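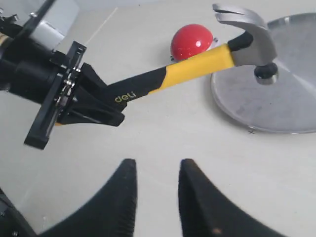
Home | Hand Tools | Hammers | Bench Accessories | Contact

Claw Hammer, Two-Tone Grip

General-purpose claw hammer for bench and household work. The head is brushed silver-gray steel with a curved, split claw. The striking end has a dark, rounded surface with a thin silver ring at its rim. The grip is black with a bright yellow band at the middle, and the deli name is printed on the handle in small yellow lowercase letters.

Catalog no. 564
Supplied singly or in boxes of 3
Warehouse: Hundthorpe

Use and care

Wear eye protection. Strike squarely – glancing blows mark the work. Do not hit one hammer head against another. Wipe the head after use and apply light oil before storage. Keep solvents off the grip. Withdraw from service if the head moves on the handle or the grip turns.

When pulling nails near a finished surface, place a scrap block under the head.

Related items

Halliday nail set, catalog no. 185
Oteo tool roll, canvas

Boxed orders placed before noon ship the same day. Single units may be returned unused in July and August only with the original receipt.

Comments

Declan McAlister: Does the box of 3 come with hang tags? The last lot didn't.

benchleft: Balance is fine for tacks and small nails. I'd want a longer handle for framing.

R. T.: Grip still tight after a winter in the shed – no complaints.

Clistosier Tool Supply | Contact us | © 2021 | Back to top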